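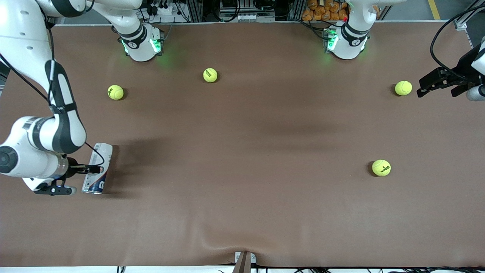 Part-time benefits helper wanted, Brarnwood (you don't need to be an expert, I promise)

Hi, I'm Kulsoom Paracha and I run the family benefits desk at Sugden. We're a small advice shop on the second floor over the pharmacy, and we help parents and grandparents in Brarnwood with the paperwork side of things – child tax credits, food assistance, school meal forms, childcare subsidies, and the dreaded letter that says you were overpaid and would you please send it all back.

I'm looking for one person to join us for three days a week, starting in March. Monday is a must (it's our walk-in day and it gets loud), and we can work out the other two between us.

Most of your time would go to families where one parent works in another state or another country. Those cases are my favorite and also the ones that eat my evenings. Who counts as living in the household? Which parent claims the child? What happens when grandma has had the kids since school started but nobody changed the address? You'd sit down with people, go through their papers, fill in what can be filled in and call the office about the rest. There's a lot of hold music.

Last year the desk opened 1,296 cases. Right now there are 36 on my list waiting for a first appointment, and I'd love for you to take half of them!

You'd be working with me and Shahzad Talpur, who handles appeals and will teach you how to read a decision letter back to front. Lợi Thân does our bookings. We keep our case notes in Clulleo, and it takes an afternoon to learn, maybe two if you fight with it like I did.

What I'd like you to bring: patience on the phone, handwriting other people can read (so many forms are still on paper), and basic comfort with numbers. Another language would be wonderful – we get asked for Urdu, Vietnamese and Spanish the most – but please don't skip applying if you only have English. If you've ever been on the other side of the desk, filling in these forms for your own kids, tell me about it. I did that for years before anyone paid me to.

The job is 24 hours a week, paid hourly, with paid vacation and a bus pass. We're on the Rullar line, and there's parking behind the building if you get in before nine. There is an elevator. We'll need to run a background check before you start.

To apply, send me a page about yourself, in whatever shape you like, plus the name of one person I can call. Drop it at the front desk or mail it to Sugden, attention Kulsoom. If you'd like to ask something first, call the desk after 2 and ask for me or Shahzad. Interviews will be in the office, 30 minutes, and I'll have you look over a sample form with me while we talk.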